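# The Counter Machine

The computer at Rampersad Feed & Seed quit in March, in the middle of a sale. I was ringing up two bags of layer pellets and a heat lamp, and the screen went black. The customer waited a minute or so. Then I wrote her a receipt by hand and she took her pellets out to the truck.

I pressed the power button. The fans came up, ran for a few seconds and stopped. Then they came up again by themselves. I pulled the plug and left it out for ten minutes, as my uncle used to do, and got the same thing.

My uncle bought the machine when the store still sold saddles. It sat on the floor under the counter, next to the broom. The program we used for stock was called Graronel. The company that made it had closed, and the disks had gone missing in one of the moves. Everything the store had sold or ordered or been owed was in there. My aunt owned the store by then, and she kept no other books worth the name.

She came out of the back with her reading glasses pushed up in her hair.

"Is it the bulb again?" she said.

"It's the computer."

"Is it plugged in?"

"I just unplugged it and plugged it back in."

She looked under the counter at it. The fans came up and stopped.

"Well," she said, "the spring orders are in there."

## Clendetdale

There was one place in Clendetdale that fixed things with cords, and it mostly did vacuum cleaners. The man there put his ear near the case while it ran. He told me it could be the power supply or it could be the board, and he wouldn't want to guess past that. He said the place to go was Brondthorpe, which is 37 miles by the county road and longer if the bridge is down to one lane.

I called ahead. A woman answered and asked how old the machine was. I told her.

"Do you want the machine or do you want what's on it?" she asked.

"My aunt wants both."

"The drive I can probably copy. The rest I'd have to see. A plain bench check is free if you wait for it, but if I take it apart there's a charge."

"How much of a charge?"

"Depends how far apart."

I asked my aunt what she was willing to spend. She said $200. She had already priced a new one in the flyer at $360, and a new one wouldn't have Graronel on it. I said that maybe somebody could move the program over. She said that maybe somebody could, and in the meantime people would be coming in for their seed potatoes.

We had a shoebox for the handwritten receipts. By the end of that first afternoon it was a quarter full.

## The drive over

I put the tower in the passenger seat with the belt around it. I'd wiped the outside with a rag first. There was chaff in all the vents, and when I tipped it to get it through the door some of it fell out on the mat. The truck smelled like the store for the whole drive.

It had rained and the fields were standing in water on both sides past the grain elevator. The bridge was down to one lane. I sat at the temporary light with the engine off and looked at the tower in its seat belt.

I had worked at the store since I was sixteen, apart from two years when I worked at the cannery. I could tell you what most of our regular customers bought and when. One man got a salt block at the start of every month and nothing else. A woman from up the hill bought sunflower seed by the fifty-pound sack and paid in fives. I didn't need the computer to tell me any of that, but I couldn't have told you what we owed the hatchery. I couldn't have told you what the hatchery owed us either, and my aunt was sure it was something.

The light changed and I drove across.

## Brondthorpe

The repair shop was between a tire place and a laundromat. It had a long counter in front and the benches were behind that, under bright lights. The woman I'd talked to was older than she sounded. She had a pencil behind each ear.

She carried the tower in back and told me I could come along if I kept my hands in my pockets. I kept them in my pockets.

She plugged it in and listened to it start and stop three times. Then she unplugged it and took it out to the alley and blew the dust out with a compressor. I stood in the doorway. A lot came out. There was chaff and cat hair, and a hull that looked like sunflower.

"You keep this on the floor?" she said.

"Under the counter."

"Get it off the floor."

She brought it back in and swapped the power supply for one she kept for testing, with the cords hanging out over the side. The fans came up and stopped. She put ours back. She took the memory out and put it back one stick at a time, and each time I thought the next one would be it. She didn't talk while she did this. A dryer was thumping on the other side of the wall.

"I'd like to look at the processor," she said finally. "That's the part where I start charging."

"How much?"

"Sixty to look. If it's the chip, I've got a drawer of old ones and I'll put one in for another forty. If it's the board, I'll tell you to go home."

I used her phone to call my aunt. She asked me what a processor was. I said it was the part that did the thinking. She said in that case she could see why it would be worn out, and to go ahead.

I had never seen the inside of it. In all those years I had dusted the top and kicked it by accident, and once spilled most of a root beer beside it, and I had thought of it as a box with a button. With the side panel off and the tower lying down, it was mostly a green board. The blue cables and the red, yellow and black wires were over by the metal cage, and in the middle of the board was the socket, with its little lever and nothing in it. It was smaller than I would have guessed. The whole store had been running through a space about like a saltine.

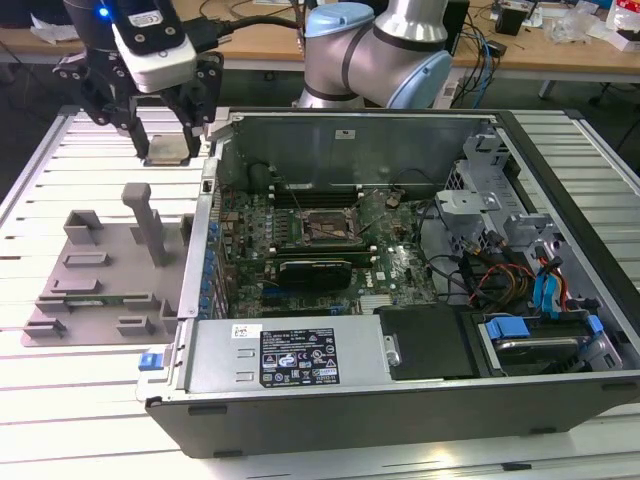

## What it was

It was the chip, or it was the dried-out paste on top of the chip, or it was the way the cooler had been sitting crooked for who knew how long. She gave me all three and said she couldn't swear to which. One of the cooler's plastic pegs had snapped. She showed it to me in her palm.

"It moved at some point," she said. "Somebody kick it?"

I said it was possible.

She put in a chip from the drawer, with fresh paste and a cooler that had all its pegs. When she pressed the button the fans came up and kept going. We both stood there. The screen on the bench lit and asked what day it was, because it had lost track, and she typed it in. Then the desktop came up with the picture of my uncle's bird dog on it.

"Nice dog," she said.

"He's been gone a long time."

She found the icon and opened Graronel. It came up as it did every morning, gray with the menu down the left side, and in the corner was the note my uncle had typed there and never worked out how to remove. The note said CALL ABOUT FENCE.

She copied the whole drive onto another one and wrote the store's name on that in marker. She charged me for the looking and the chip and the cooler and the copying, and it came to under what my aunt had allowed, so I bought a can of air from the rack by the register.

"Every couple of months," she said. "Outside. And get it off the floor."

"You said."

"People don't do it."

## After closing

I got back after six. My aunt had stayed. She'd turned off the front lights and was sitting at the counter with the shoebox and a sandwich. I had her move over and I set the tower on top of the counter, beside the seed rack, with two bricks under it that we used to hold the door. It looked big up there. I ran the cords behind the rack and plugged in everything I could remember unplugging, and one I couldn't.

It started. She watched the dog come up.

"Ask it about the hatchery," she said.

I opened the accounts and went down to H. She leaned in close enough that her glasses slid down off her hair onto her nose. The hatchery had shorted us two boxes of chicks the spring before, and the credit had never come through. It was there on the screen with my uncle's old code beside it.

"Two hundred and thirty-three dollars," she said. "I knew it was something."

She wrote it on the back of a receipt and stuck it to the phone. Then she went to the sink and washed her plate.

I sat down and started on the shoebox. The first receipt was the two bags of layer pellets and the heat lamp. I had written it fast and I'd left off the tax, so I put the tax in and made up the difference from my pocket. The next few were easy. One just said "hinges," and I had to get up and go see which hinges we were out of.

My aunt came back with her coat on and stood reading over my shoulder.

"What fence?" she said.

I said I didn't know. She had never noticed the note, or she had stopped seeing it. She thought for a while. She said it might be the one along the creek, from when they still had the heifers, and that the man they would have called about it had moved away.

"Should I leave it?" I asked. I didn't know how to take it off either.

"Leave it," she said. She told me to lock the side door when I went, and to put something in front of the front one, now that I had used the bricks.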